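2021年11月
記入:染色室

退色試験の続き。7月に仕込んだ青系の反応染料、窓際の棚に置きっぱなしだった分をようやく回収。試験片は231番から。Letettiの生地とSekbergの生地、同じ浴で染めたのに差が出てる。Letettiのほうが明らかに浅い。精練不足か、もとの白度の違いか。要確認。

・浴比は前回と同じ。塩は二回に分けて投入。
・アルカリ入れるタイミング、やっぱり早すぎたかも。次は9分遅らせる。
・ソーピング一回目の水がまだ濃い。二回目でだいぶ落ちつく。三回目は省略した(時間切れ)。
・Juntunenの固着剤は在庫が残り少ない。発注ずみのはずだけど伝票が見つからない。

白場への色移り、これが今回いちばん困ってる。添付白布をはさんで洗ったもの、綿はほぼ問題なし、ナイロンはうっすら青い。赤の糸を隣に置いた組だと判定がしづらい。光源を変えると印象が変わるので、かならず標準光の箱で見ること。蛍光灯の下で付けた級数は全部やり直し。ノートの前のページの数字は信用しないでくださし。

822番の試験片、ラベルが取れてどっちの生地か不明。捨てずに封筒へ。厚みを測ればたぶん分かる。

摩擦のほうは乾式だけ済み。湿式は白綿布が足りなくなって中断。Skilcombeの機械、左のアームの戻りが重い。油を差したらましになったが、根本的には直ってないと思う。使う人は空で何回か動かしてからはじめること。

編地は織地より判定がばらつく。表面のしわを伸ばしてから測色しないと、影を拾って暗めに出る。折り目の上は避ける。同じ場所を9回測って平均、これで統一したい。面倒でもやる。

次回:ナイロン側だけ還元洗浄を試す。温度は低めから。排水のpHも記録わすれずに。あと封筒買い足し。

最終更新:2021年11月

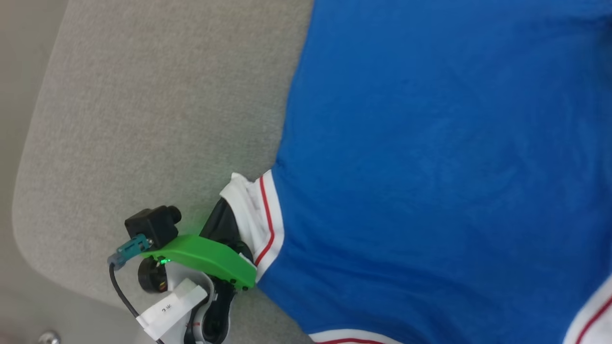

青いシャツらしき服。白いリブに赤の細線2本。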